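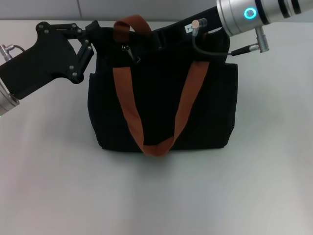
Which bag for a week of trains?

marshwiggle
October 6, 2021
Hello all, long-time reader and very occasional poster. I'm off to Ratcombe for a week by train (three changes, one of them with a footbridge and no lift) and I can't decide between my old rucksack and an ordinary shoulder tote for the things I want beside me. The suitcase is sorted, it's the sandwiches, book, knitting and waterproof I'm fretting over. What do you all use?

tuppence_blue
Tote every time for me! I did the same line in June, changing at Handholm, and having everything open on my lap was lovely. You do want a zip, mind. I once watched a whole bag of satsumas roll the length of a carriage, and very kind people kept bringing them back to me one by one until we got to Wotine.

oldgreycardigan
I'm going to disagree, with affection. A tote is fine until you have a suitcase in one hand and a ticket in the other, and then it slides off your shoulder halfway up the footbridge. Rucksack, both straps, done. Mine cost me 97 pounds from Moynihan and I grumbled for a month, but it has been on every trip we've taken.

tuppence_blue
97 pounds! I could buy totes for the entire street for that, cardigan. And where does the rucksack go when the train is full? On your knees, where you can't get into it.

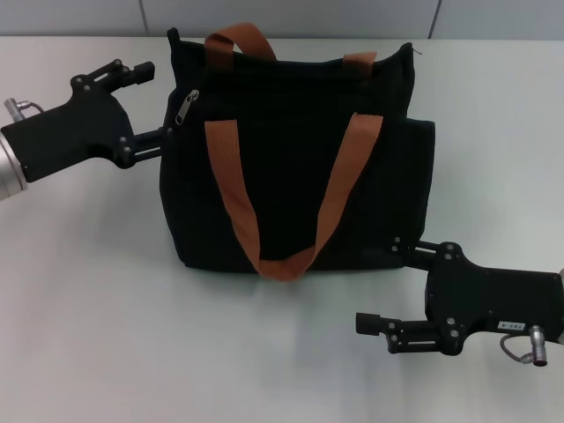
pearmain
Handles are what decide it for me, and I think people look at pockets far too much. Short ones are neat in the hand but hopeless over a winter coat, and very long ones bang about your knees on the stairs. Try them on with your thickest coat before you buy, and walk up a few steps if the shop will let you. Webbing like the orangey-brown sort on the black tote is what I'd go for, and I like a handle in a different colour from the bag as well, it's so much easier to grab when you're half asleep and it's your stop.

oldgreycardigan
Fair point about the coat, I'll give you that. Still wouldn't swap.

marshwiggle
You're all very kind, and no help at all as I now want both. I think the tote will win for this trip, with the waterproof moved to the suitcase. Does anyone know if the café at Handholm still opens early?

tuppence_blue
It did in June. Get the cheese scone.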